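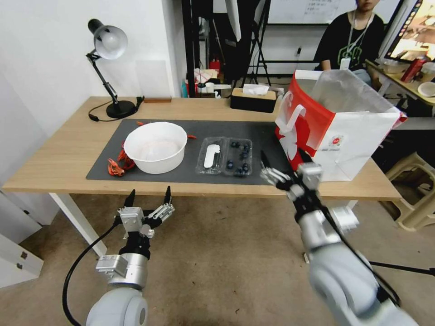 Plastic crayfish, blueberries and a paper bag on the desk at the Urnley robotics club.

The final-year project at the Urnley club has a plain title, "Clearing a table", and has taken up most of the students' free evenings since March. The team's student lead met me in the workroom and talked while the others got on with things.

"We wanted a job everyone has done at home," the lead said. "If you say you're working on grasp planning, people nod and change the subject. If you say you want two arms to put the shopping away, they ask how far you've got."

How far they have got depends on the object. The club keeps a log of every attempt, and on the day I visited it stood at 2580. The target is 3000 before the regional meeting at Ullitz. Each attempt is marked as a pass or a fail by whoever is on shift, and a second student checks the marks at the end of the week.

"The crayfish were my idea," the lead said. "They're a horrible shape. Claws, legs, a tail that curls. You can pick one up in a dozen ways and most of them are bad. A bowl is easy by comparison, you go for the rim."

The blueberries sit in a clear plastic box with two compartments, and for now the team only asks the robot to deal with the box. Clear plastic is hard for the depth camera, and the students lost most of a fortnight to it. "It kept seeing the mat and ignoring the lid," the lead said. "We changed the lamp position, we changed the mat, and in the end it was mostly a calibration fault. That was a bad week."

The software is called Mudum, a name left over from an earlier team — the students now using it have rewritten nearly all of it. It began as a program for a single arm. Adding the second meant working out which hand should go first, and what the other should do in the meantime.

"At first the spare arm just stayed where it was and got in the way," the lead said. "Now it moves back. It sounds like nothing, but that took 133 attempts before we trusted it."

Money is tight. The club won the Wijesinghe student grant last year and spent nearly all of it on finger parts, which wear at the tips. Groceries and props come out of a separate tin.

I asked what happens after Ullitz. Two of the team are leaving for jobs and the rest will stay on for another year. They would like to try cloth next, starting with tea towels.

"Or we open the box," the lead said. "I'd like to see it pick up one blueberry and not squash it. We've tried that by remote control and it's fiddly enough with a person doing it."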